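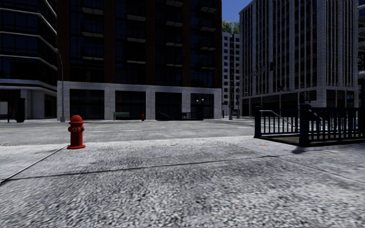
Council wants to charge for street parking in Penthorpe, thoughts?

mudlark_6
Letter came yesterday, dated 2026-05-01. Residents' permits go from free to $10 a month, and visitors pay at a meter. Submissions close at the end of May. We have no driveway, so we don't get a choice. Has anyone been through this in another suburb?

Tessellate
We had it in Waltance. Everyone complained for a year, then I could park outside my own place after work. I'd vote for it again.

gumnut_rd
Easy to say if you've got one car. We've got two and a tradie's trailer. Does the trailer need a permit as well?

mudlark_6
The letter says "each registered vehicle", so I think yes. I'll ring and ask.

oldferryman
The council's own count has 1,577 street spaces and more than 3,000 permits on issue. The permits are worthless at the moment. Charging for them is the only way to get people to clear out their garages and use them.

gumnut_rd
My garage is full because the house has no storage. Where do you suggest I put it all?

oldferryman
Not on the public road, is my point.

Tessellate
Can we leave the garages alone. Nobody has brought up the laneways yet. The draft plan bans stopping in all of them, even for unloading.

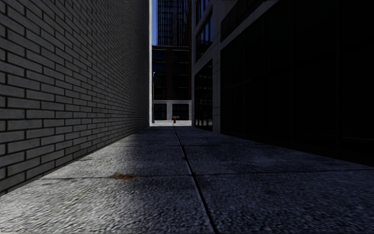 Brick wall one side, newer building on the other. Narrow paved lane.

kelpie_and_co
I agree with the laneway ban. A delivery van sat in the one behind Jukton Street for most of a morning and the bins didn't get emptied. It was another week before the truck came back.

mudlark_6
Fair enough, but the removalists have to stop somewhere. When we moved in, they couldn't get a spot on Agudelo Parade and had to carry the fridge from the corner.

kelpie_and_co
You can book a temporary loading zone. It takes six working days and there's a form on the council site. It's under "Roads", not "Parking".

mudlark_6
Didn't know that, thanks. Rang them about the trailer too. It does need its own permit, but it's half price.

gumnut_rd
Still putting in an objection.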